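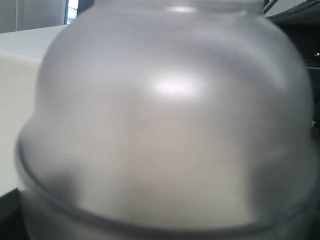 *읽는 시간 8분*

2015-12-06 / 해양생태학 기초 조별 과제 최종본

# Hitau 만 거머리말 군락은 왜 줄었나

원래 주제는 해초 전반이었는데 범위가 너무 넓어서 거머리말(Zostera marina) 하나로 줄임. 중간발표 때 받은 지적 반영했고, 결과 부분은 거의 다시 씀.

## 1. 배경

거머리말은 해조류가 아니라 꽃 피는 식물. 뿌리, 줄기, 잎이 다 있고 바닷속에서 꽃가루를 날린다. 미역이나 다시마랑 자주 헷갈리는데 계통이 전혀 다름. 얕은 모래펄 바닥에 땅속줄기를 뻗으면서 퍼지고, 씨로도 번식한다.

중요한 이유는 여러 가지. 어린 물고기가 숨는 곳이고, 잎 표면에 작은 조류와 고둥이 붙어 살고, 땅속줄기가 퇴적물을 잡아 준다. 탄소 저장 얘기도 요즘 많이 나오지만 이번 보고서에서는 안 다룸. 측정할 장비가 없었다.

감소 원인으로 문헌에서 제일 많이 나오는 건 빛 부족이다. 물이 탁해지거나 영양염이 늘어서 부착조류가 잎을 덮으면 광합성을 못 한다. 그 외에 준설, 닻, 수온 상승, 병원성 미생물. 1930년대에 북대서양 쪽에서 소모성 질병으로 대량으로 죽은 사례가 유명함.

## 2. 조사 장소

Hitau 만 안쪽의 정점 4곳. 이름은 그냥 A, B, C, D로 붙였다.

- A: 만 입구 쪽, 조류가 세고 바닥은 모래
- B: Plornia 선착장 옆. 배가 자주 드나듦
- C: Zestach 천 하구. 비 오면 흙탕물이 바로 내려옴
- D: 만 가장 안쪽, 물이 잘 안 바뀜, 펄 바닥

A를 대조 정점으로 잡았는데 입구라서 물리 환경 자체가 다르다는 문제가 있음 (고찰에서 다시).

## 3. 방법

조사는 9월 대조기 썰물 때 했다. 정점마다 해안선과 나란히 줄자를 깔고 방형구를 8개씩 놓음. 방형구 위치는 난수표로 정했다. 각 방형구에서 기록한 것:

1. 피도(%), 두 명이 따로 추정하고 평균
2. 줄기 밀도. 방형구 안쪽 작은 칸에서 세고 제곱미터당으로 환산
3. 가장 긴 잎 길이
4. 부착조류 정도, 없음 / 조금 / 많음

투명도는 세키 원판으로 재려고 했는데 얕은 데서는 바닥이 그냥 보여서 의미가 없었다. 그래서 물을 떠 와서 학교 실험실에서 탁도계로 측정함. 퇴적물은 표층만 긁어서 체로 나눔.

통계는 정점 간 비교만. 표본 수가 적고 분포가 치우쳐서 Kruskal-Wallis 검정을 썼다. 과거 자료는 지역에서 나온 Lemma 조사 보고서의 분포도를 스캔해서 겹쳐 봤다. 축척이 거칠어서 면적 계산은 포기하고 있다/없다 수준으로만 비교.

## 4. 결과

A에서 줄기 밀도가 제일 높았다. 제곱미터당 중앙값 800. B는 300으로 뚝 떨어지고, C는 그보다 더 낮고 방형구마다 차이가 아주 컸다. 어떤 데는 빽빽하고 바로 옆은 맨 바닥. D에서는 방형구 안에 거머리말이 하나도 안 들어왔다. 떠밀려 온 잎 조각만 조금 있었음.

정점 간 밀도 차이는 유의했다(p < 0.05). 잎 길이는 반대로 C가 길었다. 빛이 모자라면 잎을 길게 뻗는다는 문헌 내용이랑 맞긴 한데, 수심 차이 때문일 수도 있어서 단정은 못 하겠다.

부착조류는 B와 C에서 "많음"이 대부분. A는 거의 "조금". 탁도는 C가 가장 높았고 D가 그다음. 단 하루 측정값이라 비 온 뒤랑은 다를 거다.

과거 분포도에는 D 근처에도 군락 표시가 있다. 지금은 없음. B 쪽은 군락이 선착장 양옆으로 갈라져 있는데 옛 지도에서는 하나로 이어져 있었다.

## 5. 고찰

제일 그럴듯한 설명은 하천에서 들어오는 부유물과 영양염. C와 D가 같이 탁하고, 둘 다 상태가 나쁘다. D는 물 교환이 느려서 한번 들어온 게 오래 남는 것 같다. 펄 비율도 높아서 조금만 파도가 쳐도 다시 떠오름. 군락이 사라지면 퇴적물을 잡아 줄 뿌리가 없고, 그럼 더 탁해지고, 다시 자라기는 더 어려워지고. 되먹임이 걸린 상태일 수 있다.

B는 좀 다르게 봐야 한다. 탁도는 C보다 낮은데 밀도가 낮고 군락이 끊겨 있음. 닻이나 계류줄이 바닥을 긁은 영향, 잔교 그림자 영향이 섞여 있을 듯. 실제로 갈라진 자리가 배 다니는 길과 겹친다. 다만 긁힌 자국을 따로 기록하지 않은 게 실수.

수온은 이번 자료로는 말할 수 없다. 한 계절 조사라서. 거머리말은 계절에 따라 밀도가 많이 변하는데 우리는 여름 끝난 직후만 봤고 봄 자료가 없다.

한계 정리:

- 대조 정점이 사실상 대조가 아님. 유속, 바닥 다 다르다
- 피도 추정에 개인차 있음. 특히 C에서 두 사람 값이 많이 벌어졌다
- 조간대 아래쪽은 못 들어감. 깊은 쪽 군락 경계를 모름
- 탁도 1회 측정

## 6. 결론 및 제안

만 안쪽으로 갈수록 군락이 줄고, D에서는 조사 구역 안에서 확인되지 않음. 원인은 빛 부족 쪽이 유력하지만 이 자료만으로 확정은 안 됨.

이식 복원을 한다면 D부터 하는 건 반대. 물이 그대로면 심어도 또 죽을 가능성이 크다. 먼저 하천 쪽 토사 유입을 줄이고, B에서는 바닥에 안 끌리는 계류 방식으로 바꾸는 게 순서라고 생각함. 그 다음에 C 가장자리에서 작은 규모로 시험 이식.

후속 조사를 한다면 봄에 같은 방형구 위치로 다시 가고, 빛 센서를 바닥에 며칠 두는 게 제일 필요하다. 씨앗 밀도도 보면 좋을듯.

부록의 원자료 표는 따로 제출. C 정점 방형구 번호가 야장이랑 엑셀에서 하나씩 밀려 있었던 건 고쳤슴니다. 표는 수정본 기준.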